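Skendell Fitness Log
README for the September release

Skendell is a table of gym sessions logged by members of the Valderrama strength and conditioning gym, plus the little set of scripts we use to tidy it up. It started as a wall chart next to the rowing machines and grew from there! If you like poking at training data, or you run a small gym and want to see how other people's members really train, please dig in.

What's inside

sessions.csv has one row per session, 931 rows in all. Columns are member_id, start_time, minutes, main_activity, effort and notes.

members.csv has one row per member who agreed to share, 90 of them. Age is given in five-year bands and there are no names anywhere.

meals.csv is the optional food diary, 447 entries. People wrote these in their own words, so expect "big bowl of oats" next to a carefully weighed lunch. I love this file, but it needs patience.

scripts/ holds the cleaning code. Run clean.py first, then merge.py. Both want Python 3.10 or newer and nothing fancier than pandas. 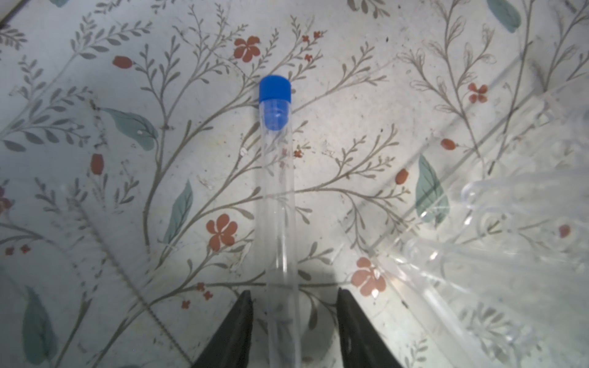
The effort column runs from 1 to 10 and is whatever the member felt like on the way out the door. We tried heart rate straps for a while and dropped them, so please don't go looking for a pulse column. The self-rated numbers hold up surprisingly well against session length, especially for the rowers.

Start times are local and rounded to the nearest quarter hour. The 6:00 am crowd is very loyal and you'll spot them right away in any histogram.

Known problems

Circuit classes at Gulen, our second room, were logged as "mixed" until the activity list was fixed. Those rows are still in there with the old label.

Anything under 40 minutes with an effort of 10 is worth a second look. Some are real interval sessions, and a few are typos for 1.

Protein shakes show up in meals.csv both as a meal and as a note on the session before it. merge.py matches the obvious pairs and leaves the rest alone.
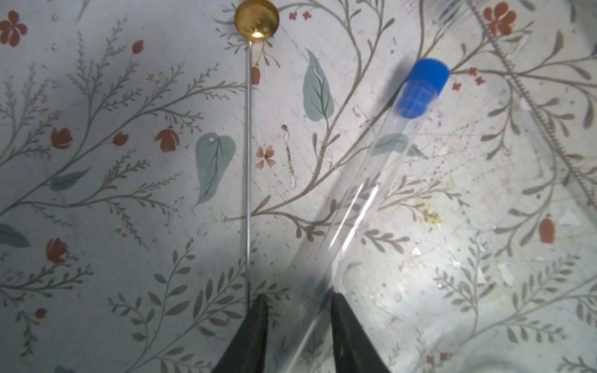 Portion sizes are a mix of cups, spoons, grams and "a handful." The units.txt file lists every spelling we found and what we mapped it to. If you catch one we missed, send it over, I really do enjoy adding them!

Using it

Go ahead and use the data for teaching, hobby projects or research. Please don't try to work out who anyone is. The older Proron export format still works if you pass --proron to clean.py, though it drops the notes column.

Questions, fixes and charts you're proud of all go to Valter Matos through the issue tracker. Next on the list: stretch and mobility sessions, which are on paper right now and waiting to be typed in.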